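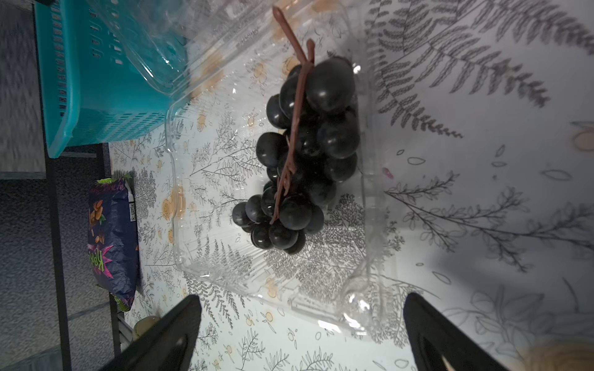 Item 3: grapes in hinged clear container, lid open, on the refreshment table.

Home | Meetings | Minutes | Papers | Contact

Refreshments and Packaging Group
Minutes of the September meeting, 2 pm

Chair: Comfort Quansah
Apologies: Appiah site office

1. Minutes of the previous meeting
Agreed as a correct record. The delivery note from Fetska has been received and filed.

2. Budget
Spend to date is £1375. The fruit line is £105 under forecast. The dry snack line is on forecast. No transfer between lines was requested.

3. Fruit containers
The group looked at dark grapes supplied in the hinged clear container. Points noted:
- The ridged walls are acceptable. The flat base sits level on the cloth.
- With the lid fully back, the container takes up nearly twice the table space. It was left open beside the turquoise slotted basket and the lid came to rest partly on the basket.
- Grapes are to stay on the stem until served. Smaller bunches to be cut with scissors.
- Galto quoted for a container with a separate lid. Merkora quoted for the present hinged type at a lower unit price.
Agreed to stay with the hinged type until the current stock is used. Galto to be asked for samples.

4. Nuts
The bagged nut snack is to be kept at the side, off the patterned cloth and away from the fruit. Opened bags are not to be put back in the cupboard. An allergen card is needed for each table. The wording used last year is out of date.
Action: CQ to redraft the card.

5. Table linen
The fern and flower print cloth is to remain in use. A plain cloth was proposed and not supported. Washing stays at 40 degrees. The spare is with Appiah and should be returned before the next meeting.

6. Storage
Shelf 9 to be cleared for baskets. Baskets to be rinsed and dried before stacking.

7. Any other business
The Fetska delivery slot moves to the morning. No other items.

Meeting closed at 3.15 pm.

Related items
Allergen card: previous wording
Galto and Merkora quotations
Storage shelf plan

Contact the group | Copyright Refreshments and Packaging Group | Back to top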